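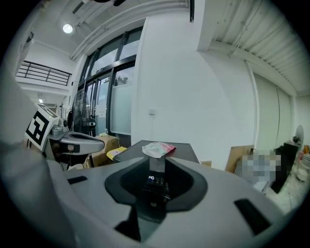 The meeting on the unreleased recordings of the band Dranier was opened at 4 in the afternoon by Godelieve Baert, who also led it. Present were the members of the Wirnar working group on the estate, with Femke Peeters joining from the listening room for items two to six. The minutes of the previous meeting were approved with one correction: the word "sold" under the item on the master tapes must be read as "lent". Before the first item the chair repeated the request about the transport of tapes. A reel in its carton should travel in a closed case, and a plastic bag, like the crumpled white one with pink and red printing on the dark gray top, gives no protection against a fall or against rain. Members agreed to hold to this also for short distances, from the car to the door.

1. Letter from the lawyers

The office of Jacobs has answered our letter of August. The answer is four pages long and was sent to all members before the meeting. In short, the family of the late singer keeps its position that no agreement was ever signed for the recordings made after the band stopped touring. The label, Trurnska, keeps its position that these recordings fall under the old contract, which speaks of "all further works of the group".

The office advises us not to take a side. We keep the tapes for both parties until it is decided who has the rights, and we may not copy, lend or play them in public in the meantime. Listening for the purpose of the inventory is permitted if a written record is kept of who listened, to which reel and on which machine.

It was asked if a copy for safety is also a copy in the meaning of the letter. The chair thought yes. Several tapes are in a weak condition and some members find it hard to accept that we must wait while they get worse. Decided: the chair asks Jacobs for a separate permission for safety copies, with the consent of both parties on paper. Until then the machine in the small room is used for playing only.

2. The inventory

The list that came with the transfer from the label names 1698 items. Our own inventory, which was closed last month, has 1676. The difference was already mentioned in the previous meeting and has since been mentioned also in a newspaper, in a way that made it sound like a theft. The group regrets this. No member has spoken with the newspaper, and the members confirmed this one after the other.

The two lists were not made in the same way. The label gave a line to every carton and also to every loose sheet with notes from the studio when such a sheet had its own number. We have given one number to the tape together with its papers. It is therefore possible that a part of the difference, or all of it, comes from the paper. It is also possible that tapes are missing. We cannot say at this moment which of the two it is, and the chair asked that nobody says more than this outside the room.

Decided: both lists are laid side by side, line for line, starting with the studio period, where the numbering of the label is the most irregular. Femke Peeters takes the first half of the list and the chair the second half. The result is sent to both lawyers at the same time, in the same message.

3. The song on the radio

A song was played in a late evening program and was announced as an unreleased piece by Dranier. The family asked within one day if it came from our collection. The recording of the broadcast was compared with the reel that has the same title. The tempo is different and on the broadcast there is a second guitar, which is absent on our reel. The group concludes that it is another version. Where the radio got it from is not known to us.

There was some discussion on how firmly this can be written to the family. One member wanted to write that the song "cannot" come from us. Others pointed out that we have not yet heard every reel to the end, and that the same title is written on more than one carton, in two different handwritings. The text becomes: "The version that was broadcast does not agree with any version we have heard until now." This was accepted by all except one, who abstained.
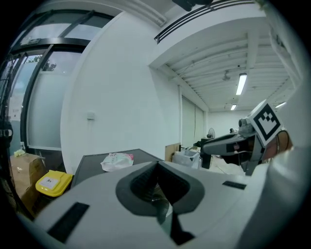 Femke Peeters remarked that the reels with the same title should be heard first, before the letter goes out, and that she would feel more at ease if the family received one careful letter instead of a quick one and a correction after it. She estimated that this costs about 20 hours of listening, as the tapes must be wound slowly. The chair found this reasonable. The family will receive a short message that the answer is in preparation, and the full letter follows when the reels with this title have been heard completely.

4. Request from a film maker

A film maker who prepares a documentary on the last tour has asked to see the collection and to film in the room with the shelves. She does not ask for sound. The label has no objection. The family has not answered.

The members are divided. A film can be good for the memory of the band and the maker has a serious reputation. On the other side, titles and dates are written on the backs of the cartons and can be read by everyone who stops the film at the right moment. Some of those titles are not public. It was proposed to film only the machine and the hands of the person who works on it, with the shelves behind a curtain. The chair doubts if this is of interest for a film maker, but she will ask.

Decided: no filming before the family has answered in writing. The chair will write a friendly letter, and will mention that the photographs from the tour itself belong to the photographer and must be asked for there.

5. Memorial concert

The hall has offered us a stand in the foyer at the memorial concert. Last year the stand was placed next to the coats and few people found it. This time we ask for a place near the stairs.

We do not sell anything. The leaflet explains what we keep and why it cannot be heard at this moment. The draft was read aloud and two sentences were changed. "The dispute between the heirs and the label" becomes "the open question of the rights", and the sentence on the singer's last weeks is taken out completely. The group is of the opinion that his death has been written about enough, and that it has no connection with our work. If visitors ask about it at the stand, they can be told in a polite way that we know only what is public.

The former drummer has let us know that he will be there and would like to look at the photocopies of the studio notes, to put names to the handwritings. This would help us much with item two. The photocopies may be shown to him, as the lawyers' letter speaks of recordings only - but the chair will have this confirmed before the concert, so that there is no misunderstanding.

6. Temperature in the storage room

The meter in the storage room gave two warnings during the warm weeks. Each time the cooling had stopped after a power cut and did not start again by itself. The electrician has seen it and recommends a different switch. The offer was accepted. Until the switch is placed, the person who closes the building in the evening also looks at the meter and writes the value in the book by the door. The pages for the spring are missing from this book and whoever has them is asked to bring them back.

7. Any other business

The key of the listening room exists two times. One is with Godelieve Baert and the other hangs in the office. A third key was made some years ago and its place is unknown. The lock will be changed, and the cost is shared with the neighbors on the same corridor if they agree.

A question was asked on the spelling of the singer's first name, which is written with one l in the contract and with two on the record covers. In our lists we follow the contract.

The following meeting is held when the answer of Jacobs on the safety copies has arrived, and in any case before the memorial concert. Points for the agenda can be sent to the chair.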